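Ticket 960
Opened: 2 September 2022
Site: Darnside, second floor
Category: Equipment storage / power leads
Priority: Low
Status: Open, waiting on labels

Reported problem
Staff keep taking the wrong power cord out of the cable box. The Lis monitors and the Jukent label printer use different plugs, and both kinds have been going into one carton since the move in March. The cords tangle, people pull on the one they can reach, and the rest come out with it. One Jukent cord now has a split jacket near the plug. Requester wants the cords separated and the bad ones thrown out.

Log

09:10
Picked up the ticket. Checked the cable box against the stock list. The list says 18 cords. It was last updated before the move and doesn't give lengths, so it isn't much use for this.

09:35
Split Jukent cord taken out of stock and cut in half so it can't go back in. Put it in the scrap bin on the first floor.

09:50
Asked Skitoma stores for cartons with lids. They had two of the fold-up cardboard kind. The front edge on one is torn but the bottom is sound. Fine for cords.

10:20
Tried sorting on the floor first. Bad idea, the cords slid back together as soon as I let go. Moved to the white table with the green cloth on it.

Plan is one carton for the unsorted cords and one for cords that have been checked. Each cord gets:
- plug ends looked at for bent or loose pins
- jacket run through the fingers end to end
- coil, one turn of hook tape, into the checked carton

Don't pull from the middle of the pile. Find a plug, follow the cord back, lift the loops off it. Pulling tightens everything underneath.

10:45
Hook tape in the drawer is the narrow kind and won't hold a thick cord. Requested the wide roll under ticket 107. Loose coils come undone in the carton, so holding off on filling the second one until the tape arrives.

11:05
Labels: suggest MONITOR and PRINTER on the lids, in marker, on the inside as well. The lids get left open and then the outside can't be read. Old ticket 146 asked for the same thing for the adapter drawer and was closed without it being done. Linked.

State at time of update:

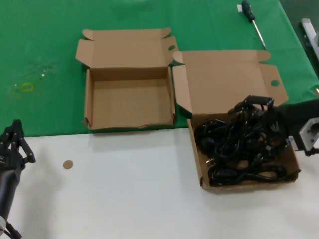
Reply from requester: Thanks. Can the short cords go in a separate bag when you get to them? We only use the long ones at the window desks, and the short ones always end up on top. Wide tape came up with the mail, I left it on the shelf by the printer.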